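The pleasure of a tap

There is a moment at any buffet breakfast when I stop pretending to look at the pastries and go straight for the tall dispenser with the spout. I love those things. I love the chrome foot, the little tray underneath, the way a queue forms and everyone is suddenly polite. So when my sister announced she was having 34 people to the house in March, I knew exactly what I wanted on the table (and it wasn't a row of cafetières).

I borrowed one from Noreen Moriarty, who ran the tea room at Asivside for years and still has a cupboard full of catering kit. She gave me one piece of advice, which was to put it on a plain table and leave plenty of elbow room.
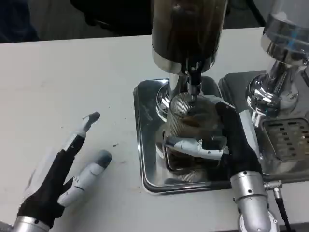

Small cups, please

Noreen is firm about portions. A tall column of coffee looks bottomless, and people will fill whatever you hand them, then wander off and leave half of it on a windowsill. Give them a little at a time and they come back, and coming back is when they talk to each other! At Ollville, where Tadhg Doherty does the drinks for the village hall dances, the cups are set out 40 at a go and he swears by a short pour.

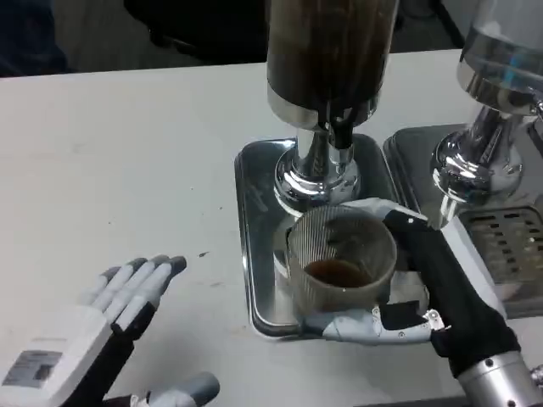
He also likes his coffee strong, much stronger than I'd dare, and lets people thin it with milk from a jug on a separate table. That second table is a brilliant idea. It keeps the spoons and the sugar out of the way and stops the person stirring from blocking the person pouring, and I've copied it shamelessly.
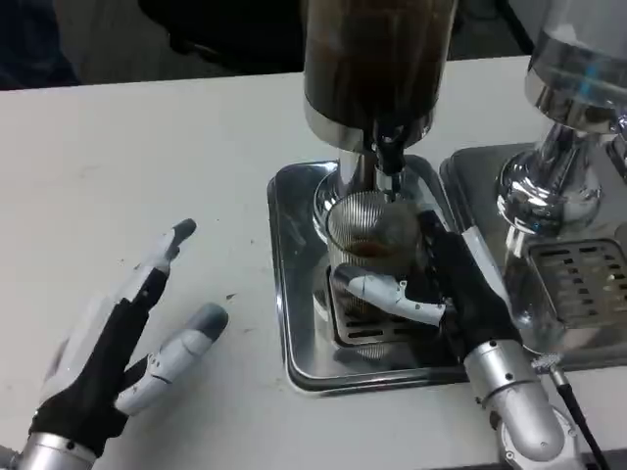 I've become rather fussy about what we drink out of, too. Mugs are lovely at home but they hide everything, and half the fun of a dispenser is watching the level creep up. A clear cup with fine ribs running up the sides does it beautifully, even with just a small amount of dark coffee in it. The ribs catch the light as well, and I find them nicer to hold than smooth sides.

My sister has since asked where she can get a dispenser of her own. Noreen's isn't for sale, I've checked twice, so for now we share, and it's booked at my house for Easter.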